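Zorwood Paper Trimmer Review

Posted 23 Jan 2019

I bought the Zorwood trimmer in July to replace an older Flultel that had stopped cutting straight. I make church bulletins, recipe cards and a small newsletter, so it gets used most days. The price was $58 with shipping.

Setup took a few minutes. The blade comes installed and the extension arm snaps into the side. The instructions are one folded page and the drawings are too small, but there isn't much to get wrong.

It cuts up to 6 sheets of regular copy paper cleanly. With card stock I stick to 2, or the bottom edge comes out fuzzy. The ruler marks are printed and not etched, and mine have started to wear off near the one inch line. 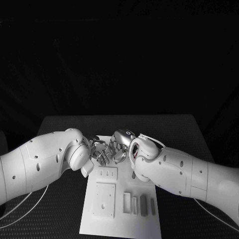

Plain white paper is where it does best. The guide rail holds the sheet flat, and long cuts stay square from top to bottom if you keep light pressure on the slide. Thin gift wrap tends to bunch up unless you put a sheet of copy paper under it.

I kept a tally on the first blade and got 572 cuts before it began to drag. Replacements come in a pack from the same company. The cheaper Wunutar blades fit but rattle a little in the carriage.

The rubber feet could be better. On a smooth table the trimmer slides when you push hard, so I keep a piece of shelf liner under mine.

Four stars out of five.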